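Madurar can now pick up the awkward stuff, and we're pretty happy about it

Friday, February 9, 2024

Hi, Éabha Buckley here, from the robotics group at Rutside. We've got a result to share and I've been itching to write this one up since December!

Madurar is our method for teaching a gripper how to approach things it has never handled. Shiny, wrinkled, taped-up things are a pain for robots (the highlights jump every time the wrist moves, so the arm keeps changing its mind about where the edges are). Our older method, Pevent, looked once, picked a spot and went for it. Madurar keeps looking on the way in and lets its guess ripen as it gets closer, which is where the name comes from.

We ran both on 33 objects that neither had been trained on. Madurar got a clean lift on 29 of them at the first try. Pevent did it on roughly half. Training took 6 hours on a single desktop machine, and I still grin when I say that out loud.

"I was sure the glossy objects would sink us," says my colleague Ľubica Štefanec, who wrote most of the approach code. "We spent weeks on reflections and then the fix was two lines. I was a bit annoyed, to be fair."

It isn't perfect. Two of the misses were very thin objects lying flat, and we don't have a good answer for those yet. Clear plastic is still hit or miss too, so please don't ask us to demo it on a water bottle.
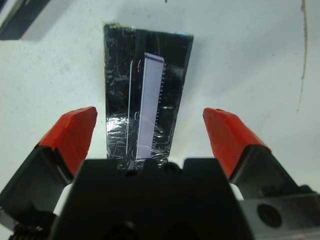
Wrist camera view with the fingers open on either side of a flat object in crinkled, glossy black wrapping.

The paper is under review, and we'll put the code and the full object list on the Rutside project page once it's through. If you work with grippers and want to try Madurar on your own pile of odds and ends, write to the Rutside press desk and ask for me or Ľubica. We love getting weird objects in the mail!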